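So my domain renewal came up in February, and the price had gone from $13 to $20. For a blog that maybe eight people read! I grumbled to Vy, who told me to move the whole thing over to Gekwood, where she keeps hers.

The transfer itself was easy — unlock the name, copy a code, paste the code, wait. What I forgot was email. My address stopped working at dinnertime and I spent the evening re-typing mail records from an old screenshot. Anyway, it's all back now, so write to me again, please! 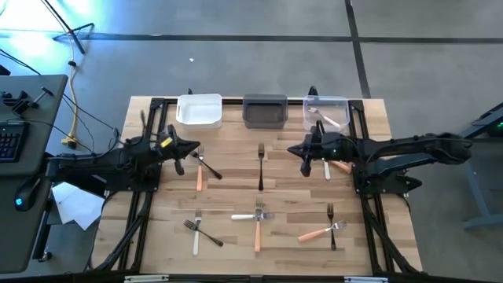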